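Toy library news: sorting, storing and what happens next

The Pliswood toy library closed its doors to borrowers three weeks ago and will stay closed until further notice. All loans have been extended without charge. If you have something at home that belongs to us, please keep it, let the children play with it, and bring it back when we reopen. There is no need to ring about it and there will be no fines.

As of 6 April 2020 we have 300 items out on loan and the rest are on the shelves in Asante Road. The total stock stands at 900, counting a boxed set as one item. That figure comes from the stocktake we did in February, the first full one since we moved from the old place behind the baths. It took longer than we had planned because the card index and the computer list did not agree. The computer list was right more often, but the cards had notes on them that had never been typed up, such as which train sets are short of a bridge and which jigsaws have a piece drawn in by hand. Those notes have now been copied across and the cards have been put away in the loft.

Storage

The damp at the back of the store room is a good deal better than last winter. The landlord has replaced the length of guttering over the side passage and the wall has started to dry out. We have moved the dressing-up clothes and anything with stuffing to the inside wall all the same, and they will stay there. The bottom shelf is now for hard plastic and metal only. Ride-on toys are under the window.

We are getting rid of cardboard boxes a bit at a time. They sag, the corners split, and the tape takes the lids off with it. Games and small parts are going into plastic tubs with the stock number on the short end, so that it can be read when they are on the shelf. If you have borrowed a game in its original box, bring it back in that box and we will move it over ourselves. We will cut the picture and the rules off the lid and keep them in the tub.

Tubs we can use are see-through, with straight sides and no deeper than a shoe box. Ice cream tubs are too small for nearly everything and we have plenty of them. Please don't leave anything on the step while we are closed – it gets rained on, and the bins are not being emptied as often as they were.

Cleaning toys at home

Several families have asked how to clean the things they have borrowed. What we do in the store room is simple and you will have most of it in the cupboard already.

Hard plastic goes in warm water with washing-up liquid, then a rinse, then on a towel to dry. Take the batteries out first and don't put anything with a battery compartment under water. Wipe those with a cloth that has been well wrung out.

Wooden toys should be wiped and not soaked. Water gets into the joints and lifts the paint. Dry them straight away, and keep them off the radiator, where they may crack.

Soft toys should go in the machine on a cool wash, inside a pillowcase tied at the top. Look at the label first. If the label has gone, or there is something hard inside such as a squeaker or a music box, sponge the outside with soapy water and leave it somewhere airy. Long pile wants a brush with an old hairbrush once it is dry. Please don't tumble dry anything of ours. We lost the good elephant that way.

Books and jigsaws can be wiped on the covers and the box only. Leave the insides alone.
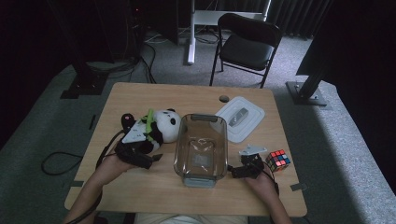 A panda and a plastic container on the table.

What we are short of

When we do open again we will be looking for certain things, and if you are clearing out cupboards you may like to put them to one side for us. We are low on wooden puzzles for under-threes, large building bricks, and dolls' clothes to fit the bigger dolls. We have very few musical instruments left, as the shakers don't last. The second marble run has lost so many pieces that we have put what is left in with the first.

We don't need more soft toys, with the exception of hand puppets. We can't take car seats, cots, helmets or anything electrical that plugs into the wall. Older toys with peeling paint can't go out on loan either, however well made they are.

Money

The grant from the Edach Fund has been renewed for another year at 1,000 pounds. It covers the rent on the store room and part of the insurance. The rest normally comes from membership and the spring sale, and the sale will not now go ahead. Tables had been booked by several of you and the fees will be paid back by bank transfer. If you paid in cash, send us an email with your bank details and the name you booked under.

Membership that was due to run out this spring has been carried over. Nobody needs to renew until we are lending again, and new members can join the waiting list by email in the meantime.

The order we placed with Surkel for shelving has been delayed. The uprights came in February but the shelves themselves did not, and the warehouse has stopped sending out large items. The uprights are behind the door. We had hoped to have the new bay up before the sale and it will now have to wait.

Reopening

We don't have a date. When we are allowed to open we expect to begin with a collection service from the side door, where you choose from the list and we have the items ready in a bag. Each family will be able to take 4 items at a time, as before. Returned toys will go on a separate shelf and be cleaned before they are lent again, so popular things may take longer to come round.

The full stock list will go on the website as soon as the last of the card notes have been checked. The next newsletter will be by email only, so please tell us if your address has changed.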